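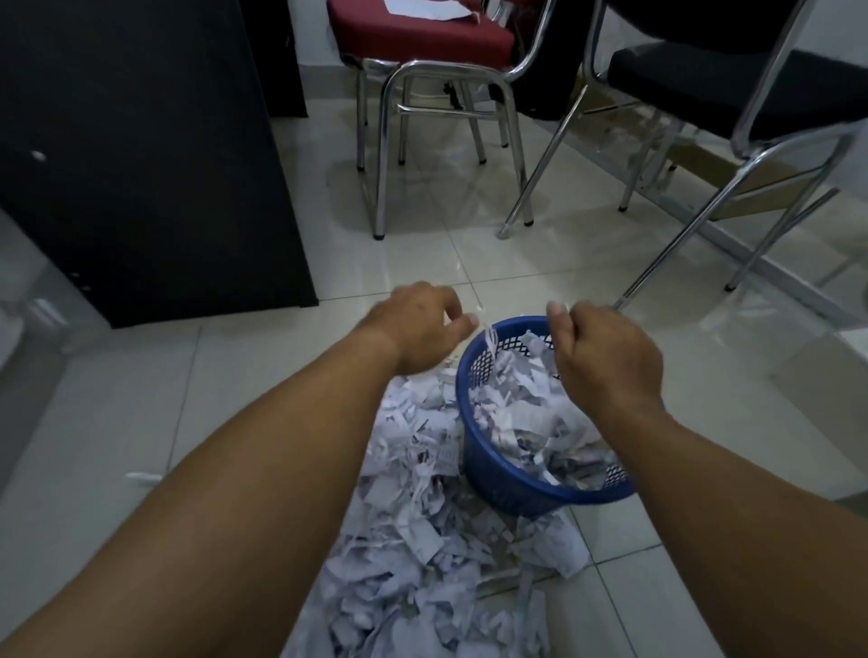 Wurkell has opened the second phase of its program to record everyday household and office tasks for use in training robots. The new phase is devoted to cleaning up, and it was planned after the company's first set of recordings, made up mostly of table work such as sorting cutlery and folding towels, left its learning system with little to go on when a job moved down to the floor. Shredded paper is one of the materials chosen for the new set. Gathered from a heap on shiny tile into a blue mesh waste basket, it gives the system pieces of many sizes to deal with, strips that hang over the rim, and a stray scrap or two lying well away from the rest. Both hands stay in view as they work.

The recordings are being made at two sites, one in Gernent and one in Benavides, in ordinary furnished rooms. Wurkell decided against building a studio for the work. Chairs, cabinets and desks stay where they are, and people work around them.

"A learning system copies what it is given," said Séverine Poulain, who directs data collection at Wurkell. "If every example starts with a clear floor and one object in the middle of it, the system learns about clear floors. We wanted chair legs, reflections and awkward corners, and we wanted them from the first day."

The first phase closed with 403 hours of accepted recordings. Each session in the new phase is built around a single task, which the person repeats from different starting positions. Participants are told what the finished job should look like and are left to choose how to get there. Some pick up paper a pinch at a time, and others scoop with both hands — the company keeps both kinds. Dropped pieces and second tries are kept as well, provided the task is finished by the end of the recording.

After a session, reviewers mark where each movement begins and ends and add a short written label, such as "reach for paper" or "release over basket." A second reviewer checks the labels before the recording is passed to the training team. Recordings that show a face, a readable document or a screen with personal information are removed at this stage.

Loose paper was added to the task list at the request of Sylvain Carré, who leads the training team. Rigid objects such as cups and boxes keep their shape when they are grasped, he said, and the system's earlier versions had come to depend on that.

"Paper bends, sticks together and slides out of the hand," Carré said. "There is no single correct grip for it. The only way we know to teach that is to show a lot of people doing it, including the moments when they miss."

The cleanup set covers five groups of tasks: loose paper, dry spills, laundry, toys and cables. Recording of the first group is under way at both sites, and the others will follow in that order. Wurkell expects to finish collection in May and will then compare a system trained on both phases with one trained on the first phase alone.

Partner company Brotska will run the comparison on its own two-armed machines. Fabrice Pons, head of testing at Brotska, said the rooms used for the trials will be ones that do not appear in any of the recordings.

Adults who live near either site can apply to take part. No technical background is needed, participants are paid by the session, and training is given on arrival. Applications are handled by Régis Langlois at the Wurkell participant office.

Press contact: Barış Sönmez, Wurkell communications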